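第六讲 从画面到夹爪指令:手持夹爪示教数据的对齐、标注与策略接口
课程讲义 · 主讲:Lieven Groen · 04/12/2024

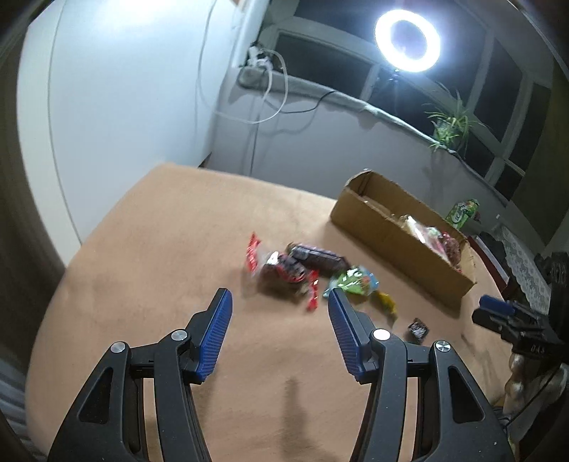 图6-1 夹爪视角:双爪张开,前方桌面上散放着几颗带包装的糖果,右后方是敞口纸盒。

分享 10 | 评论 2

各位同学好。上一讲我们把相机标定讲完了,作业我也都看过,总体让我很欣慰(有几位同学把外参矩阵的方向写反了,别难过,我当年读书时也写反过,而且一直到答辩前才发现)。今天这一讲篇幅会长一点,我们要把“看到什么”和“夹爪该怎么动”之间的那一段软件从头到尾走一遍。内容不算难,但环环相扣,中间任何一环马虎了,后面训练出来的策略都会用很奇怪的方式提醒你。建议先泡杯茶再往下读。

6.1 我们要解决的任务

本讲贯穿始终的练习叫“糖果归盒”:把桌上的糖果一颗一颗放进纸盒。任务说起来一句话,小孩子都会做,可是写成程序,马上就冒出一串问题。先夹哪一颗?从哪个方向靠近?夹爪合到多宽算夹住?盒子里已经有东西的时候往哪儿放?

我喜欢用这个任务上课,是因为糖果的包装实在太不配合了。请看图6-1里离夹爪最近的那颗大糖,透明糖纸,两端红色拧花,糖纸上还有一块白色反光。对分割模型来说,这一颗糖常常会变成三块:左边一团红,右边一团红,中间深色带红条纹的部分单独算一块。要是直接取面积最大的那块求质心,运气好时落在糖的中间,运气不好就落在某一端的拧花上,夹下去只捏住一点纸。

所以大家写感知模块的时候,请先想清楚你输出的到底是什么。是物体的掩码?是抓取点?还是抓取点加上朝向?在我们这门课的框架里(沿用 Trotby 接口),感知模块统一输出“抓取候选”,每个候选包含位置、朝向、建议开口宽度和一个置信度。掩码可以作为中间结果存下来,调试时非常有用,但是不要让下游模块去依赖它。

6.2 时间对齐

手持夹爪采来的数据,至少有两条流:图像流和夹爪开口宽度流。很多项目还会加上位姿流。它们各走各的时钟,各有各的延迟,拿到手的第一件事永远是对齐。

我们的约定如下,请抄到笔记里:

开口宽度按 100 Hz 记录,策略输入统一重采样到 10 Hz。
所有时间戳先减去各自通道的固定延迟,然后再做插值,顺序不能颠倒。
宽度用线性插值,姿态用四元数球面插值,图像取时间最近的一帧,不做混合。
对齐后的每条轨迹都要保存一份残差曲线。

固定延迟怎么测呢?最朴素的方法也是我最推荐的方法:录一小段夹爪反复开合的视频,从图像里把两个指垫之间的距离提取出来,再和记录的宽度做互相关,峰值对应的偏移就是延迟。蓝色指垫在浅色桌面上对比很清楚,用一个颜色阈值就能分出来,犯不着为它训练网络。当然,背景里如果有别的蓝色东西就要小心了。图6-1中那颗绿色糖纸的两端是浅蓝色的,位置又紧挨着右侧指垫的尖端,阈值放得太宽,它就会并到指垫的连通域里,算出来的距离会莫名其妙地跳一下。

去年有一组同学为这个跳变找了整整一个下午,把驱动、线缆、时钟同步统统查了一遍,最后发现是颜色阈值的问题。我把这件事写进讲义,是希望大家遇到异常时先把中间结果画出来看一眼。画图花两分钟,能省下很多个下午。

6.3 第二只夹爪和自身遮挡

双手任务里,一只夹爪的相机经常会看到另一只夹爪。图6-1右边缘就有另一只黑色夹爪伸进画面,指向桌面,下方还能看到握着它的手的一部分。初学者容易犯两个错误。

第一个错误是把它当成障碍物写进静态地图。下一时刻它走开了,地图里却还留着一个“幽灵”,规划器宁可绕一大圈也不肯从那里过。正确的做法是单独维护一个动态遮罩:如果两只夹爪的位姿都已知,就用外参把另一只的模型投影过来,投影区域适当膨胀,再从点云里扣掉。

第二个错误是在训练时把它完全抹掉。这看起来很干净,实际上丢了有用的信息。两只夹爪的相对位置是协调动作的重要线索,抹掉之后,策略会对另一只的存在毫无概念。我的建议是,几何规划那一路用遮罩,学习策略那一路保留原图,同时把相对位姿作为额外输入送进去。

握持的手则要另外考虑。示教时有手,部署时换成机械臂,手就没有了。这个差异可以靠随机遮挡来缓和,在训练时随机盖住画面边缘的区域,让网络不要太迷恋那里的像素。遮挡比例不宜太大,否则连边上的目标物也一起盖没了,大家可以自己试几组值,把曲线附在报告里。

6.4 抓取候选的排序

有了候选,接下来要决定先夹哪一个。我们用一个很简单的代价函数,由四项组成:到夹爪当前位置的距离、与相邻物体的间隙、朝向与当前腕部姿态的差,还有感知置信度的负对数。权重放在 Rukason 配置文件里,请不要写死在代码中(拜托了,助教批作业真的很辛苦)。

间隙这一项值得多说几句。糖果若是挨在一起,像图中那根深棕带紫的长条和它右端下方的绿色糖纸,夹爪张开下去时,某一侧的指垫就可能压到邻居。反过来,右边那颗单独放着的方形深棕色小糖,四周空间宽裕得多,按间隙来排它会很靠前;可它又不在两指正前方,距离项和朝向项会把它往后推。两股力量谁赢,全看权重。请大家在纸上先用手算一遍这几颗糖的次序,再跑程序对照,手算和程序不一致时,先别急着相信任何一方。

另外还有长条形物体的朝向问题。长条的主轴有 180 度歧义,网络直接回归角度时会在边界处来回摇摆。常用的办法是回归二倍角的正弦和余弦,最后除以 2 还原。夹取方向与主轴相差 90 度,也就是横着夹长条的腰部。公式请自己推一遍,推导不长,推过之后就不容易忘了。

6.5 放置:盒子不是一个点

很多初版程序把盒子中心当作唯一的放置点。盒子空着时没什么毛病,一旦里面有了东西就开始出状况。图里的纸盒斜放在桌上,左半边看上去是空的,右半边有一包透明塑料包装的东西,包装膜上反光很强。深度相机碰到这种膜,返回的深度往往有空洞,或者干脆穿过去量到后面。要是把空洞当成“没有东西”,规划器就会很放心地往包装上撞。

我们规定,盒子区域内的深度空洞一律按“占用”处理,高度取盒沿高度。这样做偏保守,偶尔会浪费一点可用空间,可是对夹爪友好。放置区域用盒口多边形向内收缩得到,再减去占用区域,剩下的部分取离边界最远的点。盒子有朝向,别忘了多边形要跟着旋转,用轴对齐的包围框去代替会把盒外的桌面也算进来。

盒沿也不总是整齐的。图中纸盒左端有一片翘起的圆弧形纸边,上沿看着也像是粗剪出来的。拟合盒口时请用稳健估计,别让一片纸边把整个平面带歪。抬升高度以观测到的最高盒沿为准,再加安全余量。

6.6 光照与曝光

讲到反光,顺便谈谈光照。图6-1的上方有一个亮着的环形灯,背后是深色的窗玻璃,画面里最亮和最暗的地方离得很近。自动曝光遇到这种构图会犹豫:夹爪稍微抬一点,灯占的面积变大,整幅图就暗下去,再低一点又亮回来。对人眼无所谓,对策略来说,同一颗糖在相邻几帧里颜色变了,它未必认得。

处理的办法有这么几种,可以组合使用。采集时锁定曝光和白平衡,这一步最省事,效果也最好。如果数据已经采完,就在训练时做亮度和色温的扰动。再有就是测光时只统计画面下半部,也就是桌面所在的区域,Vermeulen 工具包里有现成的函数,参数说明见附录。

6.7 状态机与策略的分工

最后讲讲控制。本课不要求端到端,我们用一个小小的状态机把学习策略包起来,状态依次为:观察、接近、闭合、确认、转移、放置、撤回。学习策略只负责接近和闭合,其余由经典控制完成。

确认这个状态请务必认真写。闭合之后读开口宽度,如果宽度接近零,说明夹空了,退回观察;如果宽度停在一个稳定值,就进入转移。糖纸很薄,只夹住纸尾时宽度也接近零,单凭宽度分不清,所以还要结合图像,看两指之间的区域有没有变化。两个判据意见相左时按失败处理,重试一次的代价很小,半路上掉糖的代价大得多。

每个状态都要有超时。超时之后去哪里,也要在图上画出来,不要留悬空的箭头。

6.8 课后练习安排

一、用 Clivgate 目录下的样例轨迹完成时间对齐,提交残差曲线和测得的固定延迟,并写一小段说明你怎样判断结果可信。
二、实现动态遮罩,比较加与不加时规划路径的长度。
三、调整排序代价的四个权重,找出一组会让抓取次序明显改变的取值,画出代价随权重变化的图。
四、(选做)为确认状态设计第三个判据,写清楚它在什么情况下会失灵。

代码和报告打包一起交,文件夹用学号命名。报告不必写得很长,图要清楚,坐标轴请标单位。练习二卡住的同学多半是外参方向的问题,先回去翻第五讲的检查表,还不行就带着你的投影叠加图来答疑时间找我,我们一起对着图慢慢看。下一讲讲轨迹平滑与速度限制,请提前把三次样条复习一下。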